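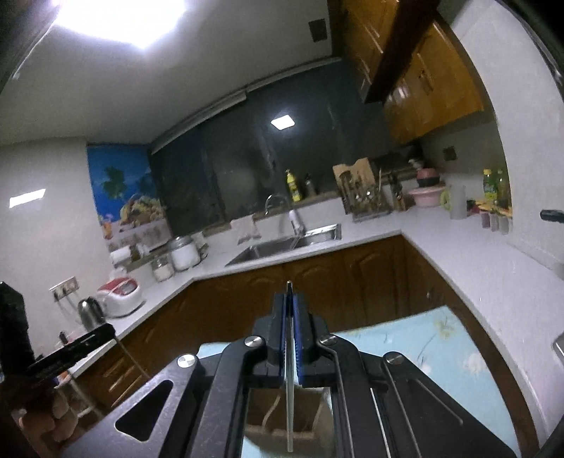
Features > Work and Machines > Learning by hand

Two hands, one pair of chopsticks

Dec 11, 2020

Tanko Ogundipe was a restaurant cook before he joined Hedik, and he still wipes down a worktop when he is thinking. His job now is to do kitchen tasks slowly and the same way each time, with a gripper in each hand in place of his fingers. A robot will later be trained on what the grippers recorded.

The older method at Hedik was remote control. An operator sat at a desk and moved a pair of levers, and an arm in the next room copied them. It worked well enough for boxes. Cutlery was another matter. "You were always a moment behind," says Ogundipe. "You'd push a spoon off the table before you knew you'd touched it."

With hand-held grippers there is no arm in the room at all. The person walks up to the table, squeezes, lifts and puts down. Each gripper carries a camera, and the recording keeps the view from the wrist along with how wide the fingers were open. One attempt from start to finish is called a take. A good day gives 60 usable takes, and the team wants 500 for each task before training starts.

Thin things are the present concern. A chopstick gives the fingers very little to hold, and it turns if the grip is off centre. The people doing the work are told to close on the stick, wait, and only then lift.

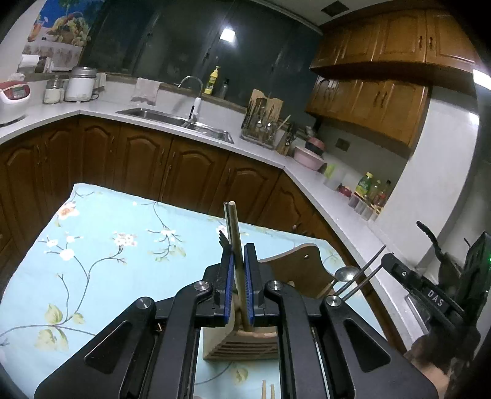 The gripper closes on an upright wooden stick, with a second gripper alongside.

Margus Zariņš, who runs the recording side, throws away more than he keeps. A take goes if the hand hesitates halfway, or if the person leans in and blocks the view. He keeps some of the clumsy ones, where a stick slips and is picked up again, and marks them separately.

"If it only ever sees clean work, it has no idea what to do when something drops," he says.

He has 36 people on his list, left-handers among them, and he asks them to work in real kitchens where possible. Windows reflect, tablecloths have patterns, and there are jars and bottles on every ledge. A bare bench in a workshop has none of that.

Sessions last 2 hours at most. The grippers are not heavy, but the forearm tires from squeezing, and tired people start to rush. Ogundipe changes hands for the harder part of a task when he can feel it coming on.

Training on the chopstick takes is planned for March. Spoons come after that, and then lids, which he is not looking forward to.

This site uses cookies to remember your reading settings. Accept | Manage

Contact the features desk | © 2020 Clemora Magazine | Back to top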